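Most of this month has gone on the condensation problem in the back bedroom, so this post is a long one. The house is a weatherboard cottage in Cullunbridge, on stumps, with a corrugated iron roof and a sunroom enclosed by an earlier owner who did not believe in vents. Between October and the end of last winter the south-facing wall grew a grey bloom of mould from the skirting to knee height. I cleaned it off twice and it came back twice. At that point it seemed sensible to measure something.

The method was simple. I put a humidity logger in each of the two bedrooms, one in the hall and one under the floor, recording every 30 minutes. Todor Lazarević lent me a surface thermometer, the contact type, which is slower than the infrared sort but doesn't get confused by gloss paint. I took wall readings before breakfast and again after dinner, at three heights, and wrote them on a sheet taped inside the wardrobe door.
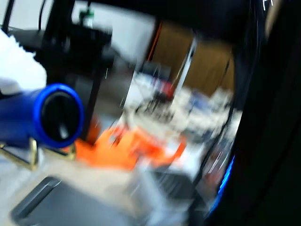
Dew point is the number that matters. Relative humidity on its own says very little about a wall, as the air next to a cold surface is not at the same temperature as the air in the middle of the room. If the room sits at 18 degrees and 65 per cent, the dew point is a bit over 11. Any surface below that will collect water. Mould doesn't need liquid water, though. It will grow on paint and dust once the air against the surface stays above 80 per cent for long enough, and that happens several degrees sooner.

The bottom of my south wall was at 9.5 on the colder mornings. The same wall at head height was at 13. The north wall never dropped below 14.

So the bottom strip was the cold part, and there were three candidate causes:

- no insulation in the cavity
- insulation present but slumped or missing at the bottom plate
- cold air moving up from the subfloor into the cavity

I took the skirting off along one bay. There was batt insulation, an early retrofit by the look of it, and it stopped a hand's width above the bottom plate. I could also feel a draught on my knuckles. Second and third causes, then, both together.

Arben Delić, who built the extension next door, told me to check the subfloor vents before touching the cavity. He was right to. Two of the vents on that side had been buried by a garden bed, and the soil under that corner was visibly damp. The logger down there had been reading above 90 per cent for weeks. I dug the bed back, cut the finished level down below the vents and moved the downpipe outlet, which had been discharging into the same corner. That cost a weekend and a length of stormwater pipe. Subfloor humidity dropped to the mid-seventies in 36 days, mostly in the last fortnight of that.
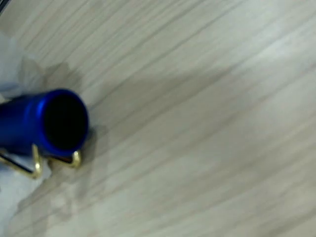 Sealing the bottom plate was the next job. I used backing rod in the wider gaps and an acrylic gap filler elsewhere, with a short batt offcut packed in to bring the insulation down to the plate. Working in the bottom of a cavity is mostly a lighting problem. The opening is low, your head blocks whatever comes from the ceiling fitting, and beyond the first few centimetres it all goes black, much like the mouth of the blue cylinder in the photo, where the rim shows up well enough and the inside shows nothing. A head torch is no good at that angle. A small torch laid flat on the floorboards, pointing along the cavity, worked well.

A few notes for anyone doing the same:

- Don't block the weep gaps at the bottom of the cladding. The seal goes on the inside face.
- Expanding foam is quicker, but it bowed the lining in my test bay and I cut it out again.
- Wear a P2 mask. Old batts shed.
- Mark the skirting lengths on the back before they come off. I marked the front.

With the wall warmer, the remaining variable was how much moisture we were putting in. Two adults sleeping with the door shut raised the dew point by nearly two degrees overnight. Drying a rack of washing in the same room raised it by more than three, and it stayed up until the following afternoon. The rack now lives in the sunroom with a window open.
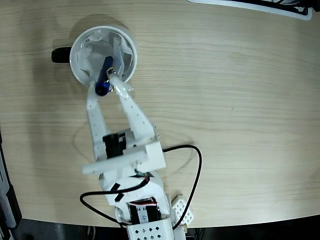

I looked at dehumidifiers as well. Biljana Stojanović has run a compressor unit in her place for 7 years and swears by it. They do work, but the performance falls off in a cold room, and the rated extraction is normally given for conditions much warmer and wetter than a bedroom in July. A desiccant unit copes better and uses more power. I decided against both for now. A humidistat-controlled exhaust fan in the bathroom was cheaper, and the hall logger suggests that's where a good part of the evening moisture was coming from.

Current readings, as of 17th March: bottom of the south wall 16.5 in the morning, room dew point 11. It's still warm out, so that margin means little yet. The loggers stay in through winter and I'll post the July figures against last year's, along with the spreadsheet, once I've fixed the daylight saving error in the timestamps.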